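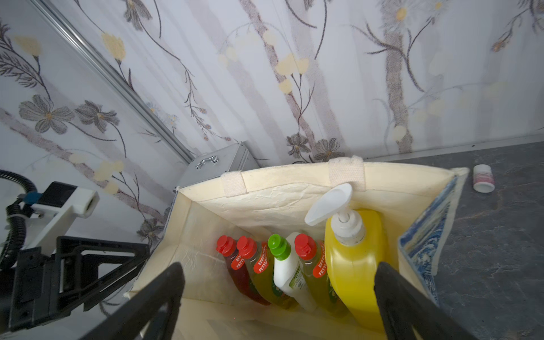
**O que deve fazer o operador quando a pinça solta uma garrafa durante a arrumação num saco de tecido?**

Deve premir a paragem de emergência, aguardar que ambos os braços fiquem imóveis e só depois aproximar as mãos do saco. A garrafa solta é retirada à mão, o saco é inspecionado e o ciclo recomeça a partir da posição de repouso, nunca a partir do ponto em que foi interrompido.

O presente procedimento aplica-se às bancadas de dois braços do laboratório de Drestmont, nas tarefas que envolvem recipientes com líquido e sacos flexíveis. Substitui as instruções afixadas anteriormente junto à bancada Ronard. A versão em vigor é a de May 14, 2023, aprovada por Régis Courtois.

## 1. Âmbito e sinais de falha

Considera-se falha de preensão qualquer situação em que o recipiente escorregue entre os dedos, rode sobre si próprio ou caia dentro ou fora do saco. O controlador Amrani assinala a ocorrência com o código 57 quando a abertura medida dos dedos é inferior à largura esperada do objeto. O código 60 indica que a força de contacto ultrapassou o limite definido, o que sucede com frequência quando um dedo pressiona o rebordo do saco em vez da garrafa.

O código 62 é de natureza diferente: corresponde à perda de comunicação com a pinça. Nesse caso, o operador não deve presumir que os dedos mantêm a força de aperto e deve tratar qualquer objeto preso como objeto em queda iminente.

Há falhas que não geram código. Uma garrafa tombada contra outra já arrumada pode ser registada pelo sistema como colocação correta. A verificação visual é obrigatória no final de cada ciclo.

## 2. Paragem e acesso à bancada

1. Premir o botão de paragem de emergência mais próximo. O comando de pausa do programa não é suficiente.
2. Confirmar no painel que os dois braços se encontram em estado de paragem, incluindo aquele que não participava no movimento.
3. Aguardar 10 segundos antes de entrar na zona delimitada.
4. Calçar luvas e óculos de proteção sempre que haja detergente, sabão ou outro produto líquido na bancada.
5. Verificar se algum dedo da pinça está preso numa asa ou no rebordo do saco. Caso esteja, libertar primeiro o tecido, sem puxar pelo braço.

A abertura manual dos dedos só é permitida ao pessoal com formação para o efeito. Na bancada Ronard, essa autorização pertence a Thibault Besson e a Yannick Pruvost.

## 3. Remoção e inspeção dos recipientes

Os recipientes são retirados um a um, pela parte inferior do corpo. Não se deve levantar um frasco pela tampa articulada nem pela bomba doseadora: a tampa pode abrir e a bomba pode acionar-se com o peso do conteúdo.

Em cada recipiente verifica-se o fecho da tampa, a integridade do plástico na zona de contacto com os dedos e a presença de líquido no exterior. Um frasco com vincos marcados é posto de parte, ainda que não verta. O plástico deformado altera a largura de preensão e volta a provocar o código 57 no ciclo seguinte.

Os frascos de maior volume merecem atenção particular. Encostados à parede do saco, empurram o tecido para fora e deslocam os restantes. Se o frasco maior tiver sido o último a entrar, convém retirá-lo primeiro – de outro modo, os frascos mais estreitos ficam presos entre este e a parede oposta.

## 4. Em caso de derrame

O líquido derramado torna a bancada escorregadia e pode alcançar os cabos. O operador deve:

- manter a paragem de emergência ativa até ao fim da limpeza;
- absorver o líquido com panos secos, começando pelo lado dos cabos e dos suportes;
- limpar os dedos da pinça com um pano humedecido em água e secá-los por completo;
- substituir o saco, mesmo que o tecido pareça pouco atingido;
- comunicar a ocorrência a Didier Deschamps se houver suspeita de entrada de líquido num conector.

Não se utiliza solvente nos dedos da pinça. Uma película de detergente quase invisível basta para reduzir o atrito, pelo que a secagem deve ser confirmada com um pano limpo.

## 5. Reposição do saco

O saco deve ficar aberto, com as asas afastadas da trajetória dos dedos. Qualquer tecido pendente no interior é dobrado contra a parede lateral e não pode atravessar a abertura. Os objetos que não pertencem à tarefa mantêm-se fora do alcance dos dois braços.

A posição do saco é então comparada com as marcas da bancada. Se este tiver sido deslocado, repete-se a calibração da altura do rebordo através do menu de preparação do controlador. A correção por estimativa não é admitida.

## 6. Retoma do trabalho

1. Retirar do interior da zona delimitada panos, luvas e ferramentas.
2. Rearmar a paragem de emergência e conduzir ambos os braços à posição de repouso, em velocidade reduzida.
3. Executar um ciclo de abertura e fecho da pinça sem objeto.
4. Executar um ciclo completo com um único frasco vazio.
5. Retomar a tarefa com os recipientes cheios apenas se os dois ensaios decorrerem sem código de erro.

Se a falha se repetir com o mesmo recipiente, a tarefa é suspensa. O operador não deve aumentar a força de aperto para contornar o problema. Essa alteração compete a Thierry Collet, que a regista no ficheiro de parâmetros da bancada.

## 7. Registo da ocorrência

O registo é preenchido no sistema Grosero antes do fim do turno e inclui o código apresentado, o recipiente em causa, a ordem de colocação e o braço que executava o movimento. Devem também ser conservadas as imagens da câmara do punho correspondentes ao ciclo interrompido – o sistema elimina-as no arranque seguinte se não forem assinaladas.

As ocorrências sem código são registadas da mesma forma, com o campo respetivo preenchido com a menção «sem código». Os registos em aberto são analisados por Yannick Pruvost, a quem devem ser dirigidas as dúvidas sobre o preenchimento.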